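Ranger un placard étroit quand il n'y a pas la place pour une tringle

Les placards d'entrée des appartements récents font souvent moins de soixante centimètres de large. On y pose une tringle dans la longueur, on y serre tous les manteaux de la maison, et au bout d'un mois plus personne ne sait ce qui se trouve au fond. J'ai vidé et refait le mien en décembre. Voici ce que j'ai retenu, avec quelques remarques de lecteurs.

Commencer par tout sortir

Posez les vêtements sur un lit, à plat, manteaux d'un côté, vestes de l'autre. Ce qui n'a pas été porté de l'hiver part dans une housse, sur une étagère haute ou sous le lit. Passez l'aspirateur dans les angles, puis une éponge à peine humide sur les parois. Si elles sont mélaminées, quelques gouttes de liquide vaisselle suffisent. Laissez la porte ouverte jusqu'au soir avant de remettre quoi que ce soit.

Les crochets au fond

Dans un placard étroit, deux crochets fixés en haut de la paroi du fond rendent plus de services qu'une tringle trop courte. On y suspend le cintre de face et on voit le vêtement en entier en ouvrant la porte. Gardez au moins 20 cm entre les crochets et le plafond du placard, pour pouvoir soulever le cintre sans se cogner les doigts. Pour la hauteur, mesurez votre vêtement le plus long sur son cintre. Chez moi, cela donnait 121 cm, et j'ai ajouté une main de marge pour que l'ourlet ne traîne pas sur les chaussures.

Choisissez des crochets à bout large, en bouton ou en boule. Le cintre glisse moins que sur un crochet fin, et un col posé directement dessus ne se marque pas autant. Un vêtement par crochet, deux au maximum. Une veste teddy avec ses manches claires mérite le sien : serrée contre un manteau foncé, elle finit par prendre de la couleur aux coudes et aux poignets.
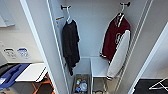
Quelle fixation prendre si la paroi est en plaque de plâtre ? Des chevilles métalliques à expansion, posées à la pince, avec des vis adaptées à l'épaisseur de la plaque. Les crochets adhésifs conviennent pour une écharpe ou un sac en toile, guère plus.

Samah Nasr m'a écrit qu'elle avait préféré visser une planche au mur, dans les montants, et fixer ses crochets sur la planche. C'est plus long à poser mais très solide, et on peut déplacer un crochet sans reboucher le mur – à retenir si vous êtes locataire et que le propriétaire est d'accord pour la planche.

Les cintres

Prenez-les tous du même modèle. Pour les chemises et les vestes légères, un cintre fin convient. Pour un blouson ou un manteau lourd, il faut des épaules larges, sinon une bosse se forme en haut de la manche. Fermez le premier bouton ou la première pression avant de suspendre, le col tient mieux.

Le tissu éponge et la grosse maille ne vont pas sur cintre. Pliez-les.

Les côtés

Une grille en fil plastifié contre une paroi latérale prend peu de place. On y accroche avec des crochets en S les gants, la laisse du chien, un parapluie pliant. Vérifiez qu'elle n'a pas de bout de fil coupant avant d'y laisser frotter une manche : passez un vieux collant dessus, il accroche au moindre défaut. Un coup de lime fine règle le problème.

Baptiste Collet met un sachet de lavande dans le bas, à changer tous les 3 mois. De mon côté je laisse simplement la porte entrouverte la nuit quand les manteaux rentrent mouillés, après les avoir fait égoutter dans la salle de bains.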